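Kombo Deck Box and Playmat Set

I've been selling card gear out of the Ollham shop for 11 years now, and the Kombo set is the one I end up recommending to nearly everyone who comes in with a loose pile of sleeved cards and a rubber band (please, no more rubber bands!). It's made by Drilteck, it comes as a deck box and a rolled mat in a tube, and it costs $65 for the pair.

The box first. It takes a 100-card Commander deck in double sleeves with the lid fully closed, plus a little drawer underneath for dice and tokens. The lid is held by magnets, and they're strong enough that I can pick the whole thing up by the top. If you play 60-card formats you'll fit your sideboard in as well and still have a bit of room, so chuck in the foam spacer or the cards will slide about in your backpack.

The mat is the standard size, with a stitched edge and a rubber backing. I like a plain mat. I used to run one with a big dragon on it and kept losing my own tokens against the artwork. The Kombo comes in four plain colours — charcoal, navy, forest and a sort of brick red — and the charcoal sells fastest by a mile. 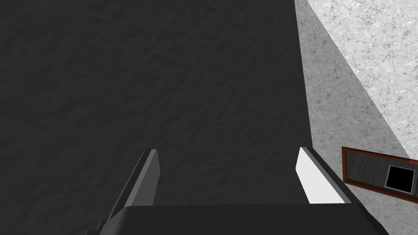

Dark charcoal next to pale speckled grey.

My friend Rehema Kioko has had hers since the first batch arrived last September and plays on it most weeks. The stitching is still tight. The corners curled a bit when she first unrolled it, so leave yours flat under some heavy books overnight before you take it anywhere.

A couple of gripes. The drawer is shallow, and anything bigger than a 16 mm die won't go in. The tube cap is also a pain to get off with cold hands. If you mostly want storage, have a look at the Voritz long case instead, which holds 3,000 unsleeved cards and has proper dividers. It's heavy, though, and I wouldn't want to carry it to a tournament.

To clean the mat, use cool water, a drop of dish soap and a soft cloth, then dry it flat. Keep it out of the dryer.

Pick-up is free from the counter, and we post Australia-wide. If you'd like to try the box with your own sleeves before you buy, bring your deck in and ask for me or Chepkoech Kaijage. We keep an open one behind the till.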